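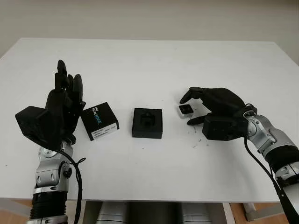
How to get a usable vocal at home without a booth

Quick one, between sessions. I get asked this a lot so writing it down once.

What you need: a mic, an interface, closed headphones, a thick duvet. I use the Ollanell interface, any will do.

1. Pick the room. Bedroom beats kitchen. Clap once. If it rings, move.

2. Hang the duvet behind the singer, not behind the mic. People get this backwards all the time. The mic hears what bounces off the wall it's pointing at.

3. Distance. A hand and a half from the mouth, pop filter halfway. Quiet singer, go closer. Loud one, back off and turn the mic a little sideways.

4. Set the gain on the LOUDEST part of the song. Make them sing the last chorus, full voice. Peaks well under the red. Don't set it on the verse, you'll clip later and lose the good take.

5. Headphone mix. One ear off if they go flat. Bit of reverb in the cans only, dont record it.

6. Record 2 warmup passes and keep them. Then up to 11 full takes, then stop. Voice is gone by then anyway.

7. Comp it. Whole lines first, single words only if you have to. Crossfade every edit, breaths included.

8. Basic clean up. Low cut, start at 200 Hz for a thin voice and go lower if it sounds like a phone. Harsh? Small dip near 3000 Hz. Light compression after that, I use the Skolis one becuase it loads fast.

Export dry as well as wet, same start point, label both. Whoever mixes it will want the dry one.

Doubles and harmonies are on the next page, same setup, just take half a step back from the mic.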